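The Stilbridge Open is a professional tennis tournament held each June on the outdoor grass courts of Rillell Park. It began as a small club event with 16 players and has grown into one of the liveliest stops of the early summer, with a main stadium that seats 3,000 and is often full well before the first match.

The singles draw is played over best-of-three sets, and the fast, low-bouncing courts make for wonderful serve-and-volley tennis - a style that fans here cheer loudly.
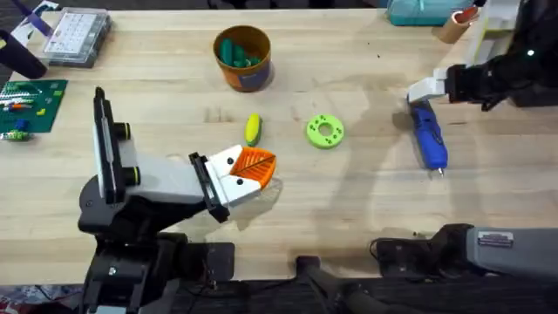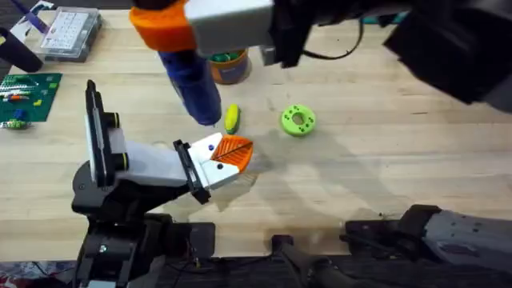
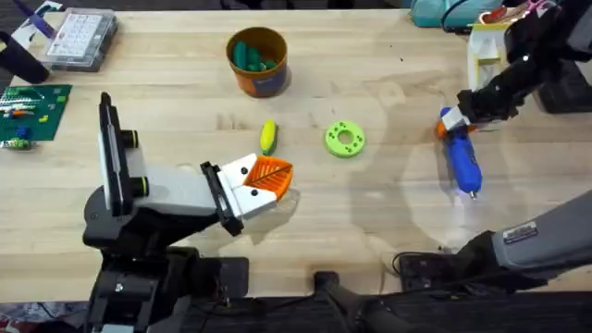
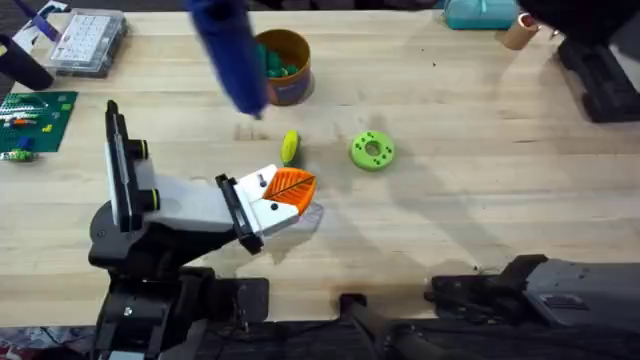
Doubles has always had a special place at Stilbridge. The final is played on Court 2, where the front row sits remarkably close to the baseline, and the winning pair receives the Shakya Cup. The longest final on record lasted some 95 games, played before the tiebreak was adopted. Qualifying rounds take place at the nearby Pumesent Club.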